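Chapter 9
Care and Setup of the Hand-Held Gripper Pair

What you will learn in this chapter

After reading this chapter you should be able to prepare a pair of hand-held grippers for a working day, check the finger pads and the marker cubes, find the usual faults, and write the result in the service log in such a way that the next person can use it.

9.1 Why the pair needs its own chapter

In Chapter 8 we studied the fixed arm in the Skudmont cell. The arm is bolted to its base, so once it is aligned it stays aligned for a long time. The hand-held pair is a different kind of machine. It has no base. It is picked up, put down, carried between rooms, and sometimes knocked against a door. Its parts are light and most of them are plastic. For these reasons the pair needs small attention every day, while the arm needs larger attention a few times in a year.

Many students come to this chapter with the opinion that a tool held in the hand is simple. Mechanically it is simple. But the pair is also a measuring instrument. When the operator closes the fingers on an object, the system must know where the fingers are in the room and how far they are open. If a cube has turned by a small angle on its mount, the fingers will still close and the operator will feel no difference. Only the recorded position will be wrong, and this error may be found a week later, when the work has already been done.

At the Farau workshop, where the first version of this chapter was written, we lost nine days of recordings in this way. One screw under the left cube was not tight. I mention it because the fault was mine, and because the inspection in Section 9.3 was written as a result.

9.2 The parts and their names

We will use the same names through the whole chapter. Please use them also in your log, because different names for one part make the log hard to search.

The body is the plastic shell which the operator holds. The finger pads are the curved black pieces at the tip, and they are the parts that touch the object. The marker cube is fixed to the body by a short mount. On the faces of the cube are printed square patterns, and each pattern has its own code. The status light tells the operator that the unit has power. The cable takes power in and data out.

The left unit and the right unit look alike, but they are not exchangeable. The codes on the cubes are different, and the calibration file belongs to one side only. In the log, write L or R before the name of every part: L pad, R cube, R cable.
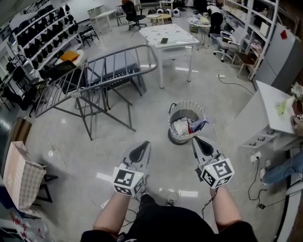 Figure 9.1. Left and right units held at waist level, with the marker cubes turned toward the operator. A small green light shows on the right cube.

The position in Figure 9.1 is called the ready position. The operator stands, keeps the elbows near the body and holds both units forward at waist level. The daily inspection begins and ends in this position, because from here both cubes can be seen without moving the head very much. Before you take the ready position, look at the floor and learn where the cables are. You will be looking at your hands for the next few minutes.

9.3 The daily inspection

The inspection has two parts. The first is done with the power off and the second with the power on. Do not change the order. A loose connector can give a good reading for a short time, and then you will believe that the unit is healthy.

Power off. Put both units on a clean table with the pads facing up. Press each pad with the thumb near the tip and then near the root. It should give a little and come back. A pad that stays pressed, or one with a shiny place in the middle, is worn and must be changed. Wipe the pads with a dry cloth. Do not use alcohol on them, as it makes the surface hard.

Next hold the body in one hand and the cube in the other, and try to turn the cube gently. There must be no movement at all. If you feel even a small click, tighten the mount screw and do the full calibration of Section 9.5. It is not permitted to tighten the screw and continue with the old file.

Examine the printed faces under good light. A scratch across a white area is usually harmless. A scratch across the border between black and white is more serious, as the software looks for this border. Never repair a face with a pen.

Power on. Connect the cable, wait for the status light, and take the ready position. Open and close each unit slowly five times and watch the opening value on the screen. It should go up and down smoothly. Then pick up something soft, for example a crumpled cloth, and something hard, for example an empty box, and hold each one until the value is steady.

9.4 Wear and service intervals

The intervals used in this book are counted in closings and not in hours, because one operator may close the fingers many more times in an hour than another.

Finger pads: inspect daily, change at 2,000 closings.
Mount screws: check daily, replace at 3,000 closings.
Cable: check at both ends daily, change when the outer cover is damaged.
Marker cube: change when any face fails the reading test.

Always change the pads on both fingers of a unit at the same time. A new pad is thicker than a used one, and if only one is changed the fingers will meet away from the center line. Pads of the Tanoditz pattern are marked on the inside with an arrow, which must point to the tip. Pads of the older Ngui pattern have no arrow. With these, compare the curve of the new pad with the old one before you throw the old one away.

Davoud Hassanpour, who taught this course before me, kept all the used pads in a drawer with the date written on each. I advise you to do the same in your first year. When you put ten of them in a row you begin to see how your own operators work, and which side of the pad they use too much.

Questions about wear are the ones students most often answer badly in the practical test, so please read this section a second time before you go on to the calibration procedure.

9.5 Full calibration

A full calibration is needed after any of these events: a cube was moved or changed, a mount screw was tightened, a pad was changed, or a unit was dropped, even when no damage can be seen.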